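# Why Do We Have Fabric?

Look around the room you are in. You are probably wearing fabric, and you may be sitting on some too. Sleeves, curtains, rugs and pillow covers have one thing in common. Most of them started out as thin strands called fibers.
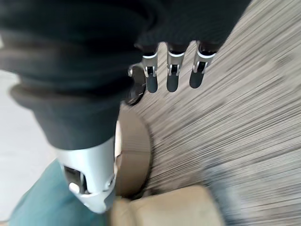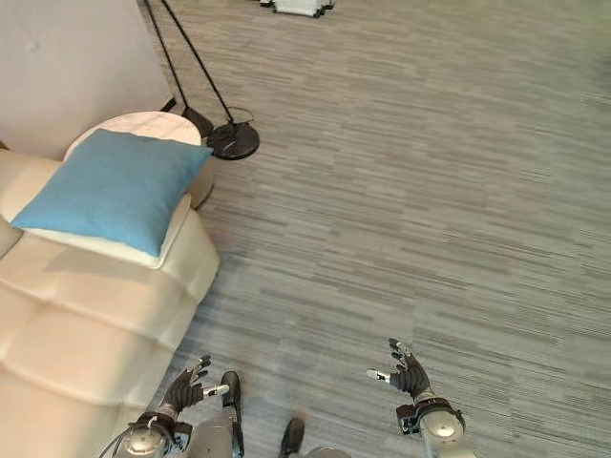

A fiber is a long, thin piece of something, like a hair. One fiber on its own is weak. You could snap it with your fingers. When many fibers are twisted together, they grip each other and make yarn. Twisting fibers into yarn is called spinning.

## Where fibers come from

Some fibers come from plants. Cotton grows as fluffy white tufts around the seeds of the cotton plant. Linen comes from the stem of a plant called flax.

Some fibers come from animals. Wool is the hair of sheep. Silk is made by silkworms, which are really caterpillars. A silkworm wraps itself in one very long thread before it turns into a moth.

Other fibers are made in factories. Nylon and polyester are made from oil. The oil is turned into a kind of plastic, melted, and pushed through tiny holes, a bit like water through a shower head. The thin streams cool and become threads.

Leather is different. It is animal skin that has been treated so it will not rot. It has no yarn in it at all.

## Weaving and knitting

There are two main ways to turn yarn into cloth.

**Weaving** uses two sets of yarn. One set is stretched tight on a frame called a loom. These yarns are the *warp*. The other yarn goes over and under them, from side to side. This is the *weft*. Bed sheets and jeans are woven.

**Knitting** uses loops. Each loop is pulled through the one before it. Loops can open and close, so knitted cloth stretches. T-shirts, socks and sweaters are knitted. Look at a T-shirt with a magnifying glass and you will see rows of tiny V shapes.

## A visit to a weaver

Yeshi Dinsa weaves blankets in the town of Zelcombe. Her loom fills most of her workroom. For one wide blanket she ties on 1147 warp yarns, and that takes her longer than the weaving.

"If I miss one, there is a line in the blanket from top to bottom," she says. "Then I have to go back and find it."

Her wool comes from Mitiku Ejigu, who keeps 300 sheep on the hills near Jullbridge. The sheep are sheared once a year. He never shears them in January, when they need their coats. The wool is washed to take out grease and dirt, and then combed so the fibers lie the same way.

## Try it: weave a paper mat

You need two sheets of paper in different colors, scissors and some glue.

1. Fold one sheet in half. Cut slits from the fold toward the open edges. Stop before you reach the end.
2. Open it up. This is your warp.
3. Cut the other sheet into strips. These are your weft.
4. Push one strip over, under, over, under, all the way across.
5. Start the next strip the other way: under, over, under, over.

Keep going until the mat is full, then glue down the ends.

## Words to know

**Fiber:** a very thin strand

**Yarn:** fibers twisted together

**Loom:** a frame or machine for weaving

**Warp:** the yarns stretched on the loom

**Weft:** the yarn that goes across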